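# Desk clearing

**Desk clearing** is the practice of removing objects from a desk, wiping or inspecting the surface, and returning most of the same objects to it. It is carried out in homes, offices and schools, usually on a Sunday evening or in the hour before some other task is due.

## Terminology

Manuals distinguish *clearing*, in which the surface is emptied, from *squaring*, in which everything stays and is merely made parallel to something else. In the Gullcombe area, squaring is known as "company tidy" and is thought sufficient for relatives.

## Methods

The Droledon method, named for the town whose evening school first taught it, allows 23 minutes for a desk of ordinary size. Objects are moved to the floor or a chair and then readmitted in order of usefulness. Supporters admit that the chair often becomes a second desk.

The Pirnard method works by quarters. The surface is divided into four, and one part is cleared at a time by pushing its contents into the next. It is quick for the first three quarters.

Tahiri, a publisher of household guides, recommended in its January bulletin that no more than two objects remain on a desk overnight. The bulletin ran to 100 pages and was itself generally one of the two.

## Large books

Thick volumes are the main difficulty. They are too heavy to move casually and too tall for the shelf that has room for them, and their owners tend to regard them as being in use. Most guides place such a book near an edge of the desk, where it leaves the rest of the surface free – and where it can stay for years without being opened.

Stands and cables are treated as part of the same problem. A clear stand is often recommended on the grounds that it takes up less room to the eye, although it takes up the same room on the desk.

## Surfaces

Pale surfaces with a visible wood grain are popular with people who clear often, as the grain gives a bare desk something to show for itself. They are forgiving of dust but less so of crumbs and ink.

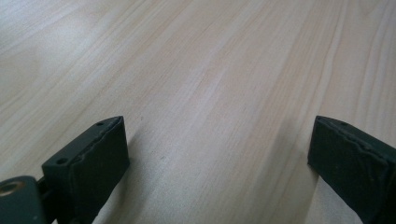
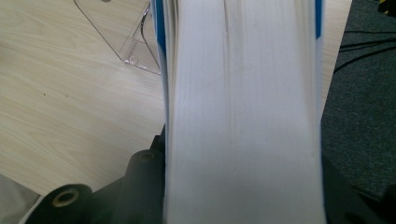
Dark surfaces have the opposite habits and are commonly preferred by people who eat at their desks. Glass is favored chiefly in catalogs.

Wiping is done along the grain in the Droledon method and in circles in the Pirnard. The two schools have exchanged several pamphlets on the matter, most of them kept in piles.

## See also

- Bookends
- Cable tidy
- Filing
- Procrastination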